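Guides > Greener Home > Kitchen Scraps > Setting Up Your Bin

5 min read

Part 2: Getting your Clalten bin going

Okay, so you've picked your spot under the sink and you're ready to start composting indoors! I've been doing this since January with two kids and a very nosy beagle, so these steps are the ones that stuck at my house.

1. Rinse the bucket and lid with plain warm water. Skip the soap, please.

2. Drop the strainer plate in with the little feet facing down. (I did mine upside down for a week. Oops.)

3. Tear up a couple of sheets of newspaper and lay them flat on the plate.

4. Add your first scraps. Peels, coffee grounds, sad lettuce - it all goes in! Chop anything bigger than 2 inches.

5. Sprinkle a handful of bran over the top, press everything down with a potato masher and snap the lid shut.

6. Drain the liquid every couple of days from the tap at the bottom.

Note: A full bucket needs to sit closed for 21 days before you bury it. I write the date on masking tape and stick it on the lid. My neighbor Conceição Macedo keeps two buckets so one is always resting, and I've finally copied her.

Caution: That liquid is strong stuff! Mix one spoonful into a big watering can before it goes anywhere near your plants. I lost a fern learning this.

Caution: No soup, milk or juice in the bucket. Too much wet and you'll smell it from the driveway.

White fuzz on top is fine. If you get green or black fuzz, toss in extra bran and check that the lid is snapping all the way around.

Part 3 covers burying your first batch, even if you only have a planter box.

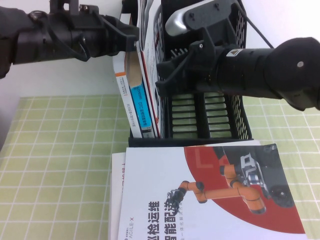

Books packed in a black mesh basket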